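3.2 Pit crew workload and recovery between stints

The second part of the study concerned the people who do not drive. In endurance racing most of the published work on heat and fatigue looks at the driver, and this is easy to understand: the driver is in the closed car, wears the full suit and cannot leave. However, the crew members also wear fire-resistant suits and helmets, and they stay in them for the whole race. At the Lorkport circuit, where all our measurements were made, the pit lane has no roof and the asphalt keeps its heat long after sunset.

We followed two teams, Kirnine and Takeda, during the practice days and the race. Both teams agreed that one observer could stay at the back of the garage, behind the tire racks. The observer did not speak with the crew during a stop. Heart rate was recorded with a chest strap under the suit, and each crew member gave a rating of effort after every stop, using the same scale as the drivers in Section 3.1. In total we obtained 942 ratings. Of these, 657 came with a complete heart rate record for the same stop and were kept for the analysis. The remaining ratings were removed, mostly because the strap had moved when the crew member was lifting a wheel.

The tire changers showed the highest heart rate during the stop itself, as was expected from earlier studies. What we did not expect was the slow recovery of the fueler. The fueler makes few large movements, but he must hold a heavy hose above the waist and keep still with the helmet closed. In the Takeda crew, the fueler's heart rate was often still raised when the next car was called in. Fukuda (personal communication) has seen the same pattern in other crews and suggests that the waiting before the stop, with the helmet already on, is part of the load. Our data support this idea only partly – the time with helmet on was written down by hand and is not exact.

The two teams also rested differently. Kirnine had a fixed rotation, and a crew member who finished a stop went to the cooled room behind the garage. Takeda left this choice to each person. Some of the younger members stayed near the pit wall to watch the timing screen, and they drank less than their colleagues inside. We cannot say that the rotation alone explains the lower ratings in the Kirnine crew, as this team also had two more persons for the same work.
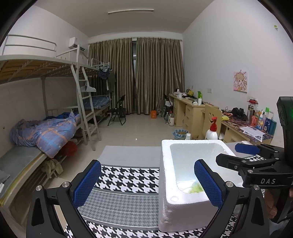
Figure 3. Open white foam box on a houndstooth mat.

For drinking, each crew member received bottles of 400 ml with a personal number on the cap. Empty and half-empty bottles were collected and weighed by the second author (E. Hosoda) at the end of each stint. This method is simple, but it has a known weakness: water that is poured over the neck or the hands is counted as if it had been drunk. We asked the crews to use the open bucket for this purpose, and most of them remembered it during the day. During the night hours the rule was followed less well, and the fluid values after midnight should be read with care.

Body mass was measured before the race, at the half distance and after the finish, always in dry underwear. The largest loss was found in the same persons who reported that they did not feel thirsty. A similar result was obtained at the December test at Cetden, where the air was much cooler, so thirst seems to be a poor guide for the crew in both conditions.

The effect of these losses on the quality of the stops was small. Stationary time did not become longer toward the end of the race in either team, although the number of small errors, such as a wheel gun put down in the wrong place, increased in the last hours. These errors are treated separately in Section 3.3, together with the radio recordings.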